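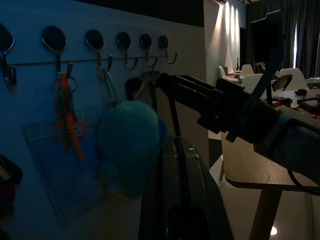 Hooks and keys, Driltholm.

The Debnath smokehouse in Driltholm opens its doors one afternoon each December, and I went because the flyer promised brisket. It promised a tour first, in smaller type.

Nimal Herath runs the pits and led our group of 10. He talks about oak the way other men talk about their divorces. We learned that the big smoker, which everybody there calls Alesow, holds 60 briskets and needs 4 hours to come up to heat. We learned it again in the next room. They sold 2,196 pounds of sausage last month, a number he gave us twice, the second time more slowly.
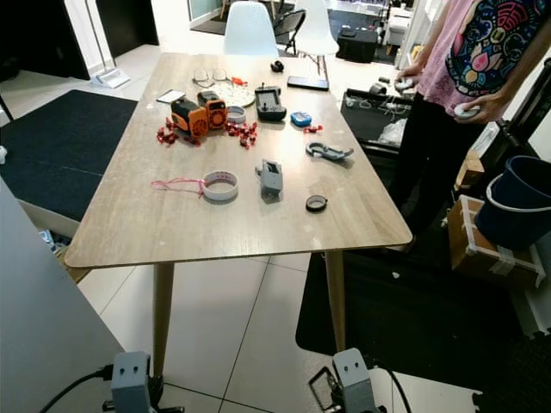 Tabletop with tools and parts.

Then lunch. The brisket had a dark, peppery crust and fell apart when I looked at it sternly. The sausage was good too, coarse and a little hot. The beans were beans. Tharushi Wanigasekara, who makes the pickles, let us try a green mango one that I would have eaten for the rest of the day if the jar had stayed on my side.

Tickets come through Fundance, a website that made me set up a password to buy one lunch — I have already forgotten it. Wear old shoes. My coat still smells like the place, and the dog has taken a new interest in me. The shop shuts at 4, and the pickles go before the meat does.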